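Robotics & Automation > Kits, hire and services > Is it worth it?

Is the Hosten hand-held gripper kit worth buying, or should we hire the Flatov again?

We're a small team with one arm, bought second-hand, and a manager who has read an article. The plan is to teach the arm to tidy up after meetings: mice back in the drawer, cups in the bin, paperwork in a pile somebody can ignore later. For that we need demonstrations, lots of them, done by hand with a gripper that has a camera on it. We hired the Flatov kit for a month in July and it did the job in the way that a hire van does the job.

Now Bresholm want £2,000 for the Hosten. For that you get the hand-held unit, one pair of the ribbed fingers, the camera, a charger, and a year of their processing service, where you upload your recordings and they send back the hand positions with the rubbish ones weeded out. Campbell, the reseller, have lent us one for a fortnight. The table in our big meeting room has been pressed into service as a test bench, with whatever people leave on it.

What I'd like to know from anyone who has lived with one:

Do the fingers last? The ridged inserts bend round things very nicely and I can't help wondering how many times they'll agree to.

Is the processing service any good after the first month, when they've stopped trying to impress you?

Does it cope with a shiny pale tabletop and rows of ceiling lights? Ours has both. The Flatov lost its bearings twice a morning and once decided it was under the floor.
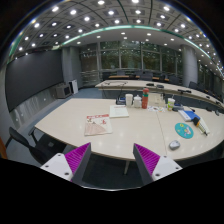
Had a Hosten since last spring, so I'll take those in order. Fingers first. The ribbed inserts are fine. The dark strips on the inside, the bits that do the touching, are what wears. Ours went smooth at the tips and started letting go of anything glossy, which we blamed on the person holding it for far longer than was fair. Replacements are cheap but they come in pairs, and the pack has enough packaging for a small fridge. Buy a set with the kit or you'll pay postage twice.

The service I'd call decent. We've sent them 1,096 recordings and had 38 come back marked unusable. I looked through those and agreed with most of them. A few were perfectly good and had been turned down for "excessive motion", in a recording of somebody moving a thing. You can appeal. There's a form. I have filled in the form and grown older. They did put them back in the end.

Pale table: it managed in our canteen, which has white worktops and the lighting of an operating theatre. What helps is having clutter about. If you clear everything off so it looks professional, the tracking has nothing to hang on to and you get the under-the-floor business, same as with your Flatov. Leave the mess out. It's the only piece of equipment I've ever used that prefers it.

I'd buy it again, but I'd haggle.

Reply from the original poster: thanks, that's more use than the brochure, which has a man in a clean shirt picking up a lemon. We've now had several more sessions on it and I can add a bit.

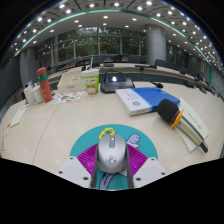 The trigger is lighter than the Flatov's and you notice it by the end of an afternoon, chiefly by still being able to hold a pen. It closes evenly on both sides as well. The Flatov always got there with one finger slightly ahead, like somebody jumping a queue. I've been using awkward things on purpose, and a computer mouse is a good awkward thing: smooth all over and no obvious place to take hold of it. Getting it to stand upright between the two fingers, with the little round logo on its back and the scroll wheel strip in plain sight, was much less of a fight than I'd budgeted for. The hand-held mic lying on the papers next to the book is next on my list, as it's long and heavier at one end, or feels it. The paper cup with the straw I'm leaving until the loan unit is nearly due back.

I did leave the clutter out as advised. The uploads have come back quicker than I expected and none of them put us under the floor. The windows go the whole height of the room, though, and I've no idea yet what it'll make of a low sun in winter. Has anyone tried it next to big windows?

Second reply. I'd stick with hiring. £2,000 is for the first year only, and then it's the service renewal, which the reseller's page mentions in a grey font chosen by someone with a grey heart. Ask for the renewal price in writing. We got three different ones from three different emails. Without the service the Hosten still records, but you're left with the raw files and your own devices, and our own devices were a laptop with a missing key.

How many demonstrations do you really need? For one job on one table, we got something passable out of 200. You'd do that inside a month's hire and hand the kit back before the strips wear out, at which point they're Flatov's problem. If your manager reads another article and the plan turns into "every meeting room in the building", fair enough, buy one. Also the Flatov case has wheels. The Hosten case has a handle that folds down onto your thumb.

Can't help on windows, ours is a basement.

Third reply: we've got windows down one side. Blinds if you've got them. If you haven't, stand with your back to the glass for the first few seconds while it gets itself settled and then do what you like – that cured most of it here. Late afternoon is the worst and we simply don't record then, to the great distress of all concerned.

One thing not mentioned so far. Check which firmware is on the loan unit. Older ones drop the last second of every recording, so you get a lovely library of objects being picked up and never put down. The update is free but has to be done over the cable, and it has to be their cable. I tried four others out of the drawer.

On buy or hire, I think the second reply is a bit hard on Bresholm but dead right about getting the renewal price in writing. Campbell knocked the finger set off our bill when we asked, so ask. And write down which jobs you've recorded on what day, in a notebook, with a pen. The file names are a long string of letters and they all look the same by Christmas.

Original poster again: firmware was the old one. That explains a good deal, including why the mouse never seemed to come down. Off to find the cable.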